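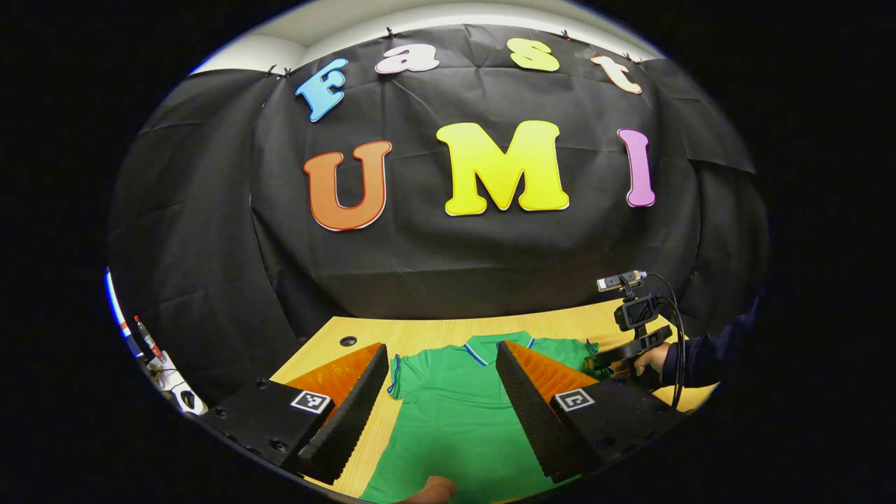 Against the two-day shipping of birthdays

My sister called me last week to ask where you can rent a balloon wall. I didn't know you could rent a balloon wall. You can, and it comes with a person who puts it up and another visit from the same person to take it away, and it costs more than my first car's last repair. The party was for my nephew, who was turning six and had asked for, in this order, a cake and a stick.

I've been grumpy about this ever since, and I've had long enough to work out why, so you're getting the column.

I want to make a case for homemade decorations. I mean the bad ones. The crooked banner, the letters cut out at the kitchen table by somebody who started too big and ran out of room by the end of the name. I grew up under those banners. My mother made them out of the backs of old wallpaper rolls, and every year my name got squashed at the right side like people in an elevator. I have photos of nine or ten of those birthdays and I can tell you which year it was from the lettering, never mind my haircut.

Now try that with a rented backdrop. My friend Lina Daher has three kids and has been to every party in the greater Kiltcombe area since the oldest started kindergarten, and she told me that when she scrolls back through her phone she can't tell whose party she's looking at. Same gold number, same ring of balloons in what she calls "dentist colors." She once sent a set of pictures to the wrong mother and the wrong mother thanked her for them.

I know what the other side says, because I'm related to most of it. People are tired. People work. If you've got a full-time job and a toddler, nobody has any business telling you to get out the scissors at eleven at night. Fair enough! I don't want you up at eleven either. My answer is that you should do less. Put up one thing. Make it big and make it wonky and go to bed. A kid does not walk into a room and notice that the napkins fail to match the plates.

Esi Darko, who I used to share an office with, pushed back on this harder than I expected. She said that I was being romantic about something that was mostly my mother's unpaid work, and that a store-bought banner is what it looks like when a woman gets her evening back. I've thought about that a lot. I think she's right about the evening and I still think she's wrong about the banner, and the reason is who was doing the cutting. At our house it was Mom by herself. It didn't need to be. My father had hands. I had hands, come to that, and by eight I was perfectly able to trace around a bowl and would have loved to be asked.

So that's an amendment to my position, and I owe Esi lunch for it: the people who are going to eat the cake should make the sign. It's slower and it looks worse. The spelling may suffer. Last summer we did a going-away party for Samer Tannous, who was leaving our softball team after longer than any of us could remember, and four adults spent a whole evening on a banner that said GOOD BY SAMER. Somebody had lost the E, or never cut it out, and there are two versions of that story and I'm not getting into it. We hung it anyway. He took it with him. It's up in his garage in another state, and I have it from his wife that he won't let anybody add the letter.

Do you think he'd have kept a foil one? I don't see it. He'd have left it for the building to deal with, and I'd have done the same.

There's the money too, and I don't want to pretend it's a small thing. The rental outfit my sister found, Fotow, does what it calls packages, and the packages have names like the packages at a car wash. I'm sure they're nice people and they probably do a lovely job. But once one family on the street has the package, the next one feels cheap without it, and that's a lousy thing to feel about a six-year-old's birthday. I've watched it go up our block house by house. Ruba Salameh across the way told me she'd thought about skipping her daughter's party altogether this year because she couldn't face the comparison. That made me sadder than anything else I heard while I was going around bothering people about this.

(She had the party. There was a sprinkler. I'm told it was a riot.)

I'll give the store-bought crowd one thing, which is candles. Don't make your own candles. My cousin tried it and we were picking wax out of a sponge cake well into the evening. Paper plates, too, I have no quarrel with. And if you love a balloon wall, if you've looked at one and your heart has truly lifted, then get the balloon wall and send me a picture. I'm only talking to the people who don't much like them and feel they have to.

For those people, my advice fits on an index card. Cardboard's fine, and so is craft foam, and so is the good old back of the wallpaper. Draw the letters fatter than you think you should, because skinny ones look sad from across a room. Start in the middle of the word and work out toward both ends, a trick my mother never learned and I picked up embarrassingly late. Let the youngest person choose the colors and then keep your mouth shut about the colors.

As for my nephew, my sister hung up on me, then called back, and we settled on a bedsheet and a box of paints. He did the six himself and it's backward. He got his cake, which was chocolate, and my brother-in-law went out in the yard and found him a really excellent stick.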